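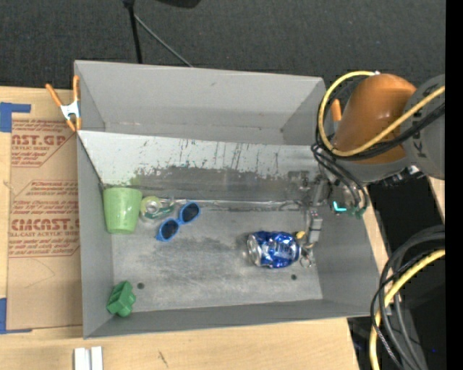
J'ai repris les démonstrations à distance en janvier, et il m'a fallu plusieurs séances avant de produire des essais exploitables. Le principe est simple : je pilote le bras depuis mon poste, tout est enregistré, et le modèle apprend ensuite à partir de mes gestes. Le plus long a été de choisir les objets. La canette bleue écrasée est celle qui me donne le plus de mal, parce que la tôle froissée n'offre pas deux faces parallèles et que le doigt doit descendre presque à la verticale. Les lunettes de soleil demandent une autre approche, je les prends par les branches repliées. Le gobelet vert, debout contre le fond, passe presque toujours du premier coup.

Nous en sommes à 780 démonstrations retenues. Shabnam Pirzada voudrait arriver à 1 000 avant de relancer un entraînement. J'en fais 12 à 15 d'affilée, puis je m'arrête, car mes gestes deviennent brusques et cela se retrouve dans les données.

Aleksi Vuorinen préfère guider le bras à la main. Il va plus vite que moi sur les approches, mais il se retrouve souvent devant la caméra et il faut jeter l'essai. Pour la suite, je garde la commande à distance. Prochain point à régler : le retard à la fermeture de la pince, qui me gêne encore près des parois.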